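Aiman Tjoa
Sunday, April 16, 2023

Equipment budget thread, as a few people asked how we got to the number. We are planning a second two-arm bench and the order goes in before the quote lapses. Notes follow in the order I wish I had done them.

Start with the arms, obviously, but get the price as a pair with both base mounts and the rail. Esier quoted for arms only. Wumari quoted for the lot. On paper Esier was cheaper until I added the mounting parts back in, and then the gap was small enough to ignore.

Ask for the lead time in writing. In January we were told 3 weeks for a replacement wrist motor. Fine for a spare, no good at all if it is the only one you have. The new budget has a line for 2 spare wrist motors, bought up front.

Grippers: parallel, same model as the first bench. I looked at a softer finger from Jisach. Nice part, but it means a different adaptor plate and another set of spares on the shelf. Parked until next year.

Cables are where the first budget went wrong. I allowed for one set per arm and nothing for wear. Anything that loops past a wrist gets bent all day, so cables are now a consumable with their own line, along with the clips.
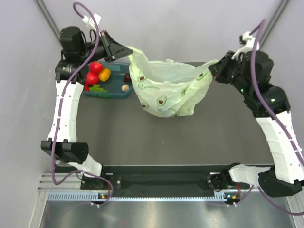

Cable tray under the rail: buy it at the same time as the rail. We fitted ours afterwards and had to take both mounts off to do it. Half a day gone, plus recalibration.

Task props need a budget too. Toy food, trays and thin plastic bags cost next to nothing each, but bags crease and tear, and a worn bag does not behave like a new one. I have put down 75 bags for the first run – same print, same supplier, one order.

Bags are also the reason for the second bench. Holding one open takes both arms, and bag work was using up the hours we had set aside for everything else. If your tasks are all rigid objects, one bench and a better timetable may be enough. Do that sum first.

Enclosure: plain pale walls, matt dark top. Rondonuwu offered a gloss finish at the same price. Say no. Reflections off a shiny top cost you more in lighting changes than the panel is worth.

Contingency is some 2,000 on top, held back until the bench has passed acceptance. I would have liked more. Finance would have liked none.

Items I forgot last time and have now added: delivery to the room (not just to the loading bay), a second emergency stop, spare fixings for the rail, and an electrician for the extra circuit.

Still open: service contract or pay per call. Wumari want a yearly fee – if anyone has run the same arms past the warranty period, I would like to know what failed first.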